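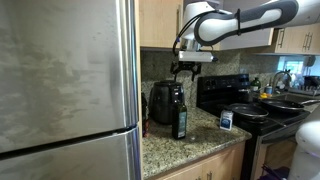

Mwanaisha Shemweta

The Skumo kitchen open day in Rilville starts at ten, but the side gate was already open when I got there and people were going in with their coats still on. I had come over on the early bus from Skeststead, which takes 40 minutes when the bridge is clear. It was February and raining, and the first thing anyone wanted was tea.

Skumo takes on the kitchens of older houses and flats and refits them, keeping what can be kept. The open day is held in a show flat over the workshop. You are given a sheet with a floor plan on one side and prices on the other, and after that you are left to walk about. Yesenia Huaranga, who runs the fitting side, was in the kitchen most of the morning answering questions.

The kitchen is set up as if somebody lives in it. The big stainless steel fridge has the freezer at the bottom, and the doors were smudged as mine would be by lunchtime. Next to it the worktop begins, and this is the part I had come to look at. It is speckled granite in beige, brown and black, and the splashback behind it is granite as well, with some grey in it. I had expected this to be too much, having only seen it in the brochure. In the room it was calmer than I thought, and I can see that crumbs would not show on it.

The corner by the fridge is where the cooking things are kept. A black air fryer stands at the back of the worktop with a tall dark green bottle in front of it and a narrow brown one tucked in against the fridge. I asked Yesenia whether the fryer would stay there when it was being used. She said no, it should be pulled forward so that the hot air can get away from the wall, and that the instructions for most of them give a distance. At home ours lives in a cupboard and gets used once a month, so I was interested to see one given a permanent place.

Most of the wall cupboards are light wood grain with plain metal bar handles. There is a white one in the run too. A man behind me asked if it was left over from another job. Yesenia said the customer sheet lets you mix two finishes at no extra cost and they wanted people to see both. I prefer the wood. My sister, who has had white cupboards for 11 years, would say the same.

We then went down to the workshop in two groups. Doors are cut and edged at one end and hung on test frames at the other. The handles are kept in trays along the wall, sorted by length. I was told they stock 174 kinds of handle and hinge between them, and that nearly every customer picks from the same few. There was a smell of glue near the edging bench and a radio on. The stone is not done on site. It comes ready cut from Restrepo, a yard on the other side of town, and Skumo's fitters only do the final sealing.

The price on my sheet for a run like the one upstairs, worktop and wall cupboards but no fridge, was £2,514 before fitting. Fitting depends on the walls. They will come out and measure without charge if you are within the bus area, and Skeststead just counts.

Tea was served on the landing from half past eleven, with shortbread. Parking is poor and the stairs to the flat are steep, with a rail on the left only. If you cannot manage them, ring beforehand and they will bring samples down to the workshop office.

I took home two squares of the granite and a piece of the wood finish. They are on the windowsill at the moment, next to our old tiles. The next open day is in the spring and Yesenia said the bathroom should be finished by then.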